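Fluvthorpe Toy Lending Room
Frequently Asked Questions

How many sets may a household borrow?
Each household may borrow up to five sets at one time. The loan period is three weeks. Items are issued at the Geltorard Street desk on presentation of a current card.

How should small pieces be sorted before return?
Loose pieces are returned in open bowls, without lids or bags. Pieces of different colors may share a bowl – sorting by color is not required. Families may find it easiest to work on a hard floor, where small parts remain in plain sight.

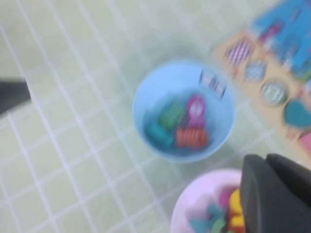 May pieces be washed at home?
Yes. Plastic pieces may be washed by hand in warm water with mild soap and should be dried fully before return. Bowls may be washed in the same way. Dishwashers should not be used.

What happens if a piece is missing?
Please inform the desk when the set is returned. No fee is charged for a single missing piece. Replacement parts are ordered from Pesunent each April.

Whom should I contact with other questions?
Inquiries may be made at the desk or by telephone at extension 3106.

Last reviewed Jan 19, 2025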